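Effect of Surface Texture on the Apparent Color of Powder-Coated Steel Panels

Student project report
Trelum Technical College, Surface Finishing module
Wednesday, August 19, 2026

1. Background

Powder coatings are sold in smooth and textured grades. Buyers often order both in the same nominal color and then complain that the parts do not match. The aim of this project was to measure how large the difference is for one gray and to see whether it depends on the type of lighting.

The work was limited to a single supplier, Drelex, so that the pigment blend stayed the same across all grades. Only the texture additive changed.

2. Materials and preparation

A total of 52 mild steel panels were cut from one sheet. Each panel was degreased, rinsed twice and dried in the oven before coating. Four grades were used: smooth, fine texture, coarse texture and hammered. Each grade was applied to 13 panels.

Film thickness was measured at the center of each panel and near two corners. The target was 80 microns. The hammered grade was the hardest to apply evenly, and several of these panels were thicker at the corners than in the middle. Panels outside the tolerance were stripped and coated again.

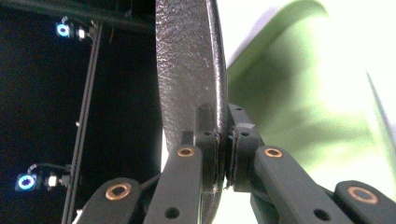 Curing followed the data sheet for each grade. Oven temperature was logged, and the load was kept the same for every batch so that heating times could be compared. One batch of the coarse grade was repeated after the door seal was found to be loose.

3. Measurement

Color was read with a handheld spectrophotometer from the Cudcombe workshop. Readings were taken with gloss included and with gloss excluded. At three readings per position and four positions per panel, this gave 12 readings per panel in each mode. Calibration checks and repeats were logged separately and were not used in the averages.

A visual check was also made in a light booth under a daylight lamp and a warm white lamp. The booth was left on for half an hour before each session.

4. Results

With gloss included, the four grades were close to each other in lightness. With gloss excluded, the smooth grade read clearly darker than the other three – this was expected, as a smooth surface reflects most of its gloss in one direction. The hammered grade had the widest spread between positions on the same panel.

In the booth, the coarse and hammered panels looked lighter than the smooth ones from most angles. The lamp type changed the hue slightly but did not change the order of the grades.

5. Limits of the work

Only one color was tested. Dark grays show gloss effects more strongly than pale colors, so the results should not be applied to whites or creams. The measuring aperture was small compared with the pattern of the hammered finish, and a larger one would probably reduce the spread. No weathering tests were done.

6. Further work

The panels have been kept in labeled sleeves. A salt spray test of over 616 hours is planned for the fine and coarse grades, using the cabinet at Cudcombe.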